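Subject: Re: [arms] wrist cable length

> Is 245 mm of slack enough at the wrist, or does it
> snag on the board handle?

245 is enough. Both arms powered, board and fork laid out:

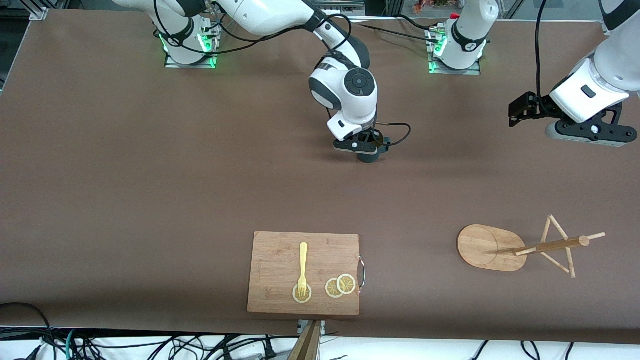 Ulora Workshop, Robotics Group

Right gripper cable loops out to the side. I would clip it at joint 5 before Sunday. Wrist view, fingers open:
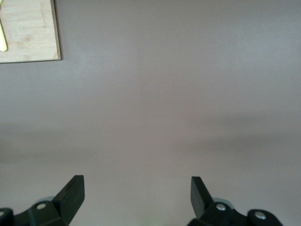 What baud rate is the Viltik bus set to?
Same as before, 1 Mbps on both arms.

Clip drawings are in the Drirov folder, rev 15.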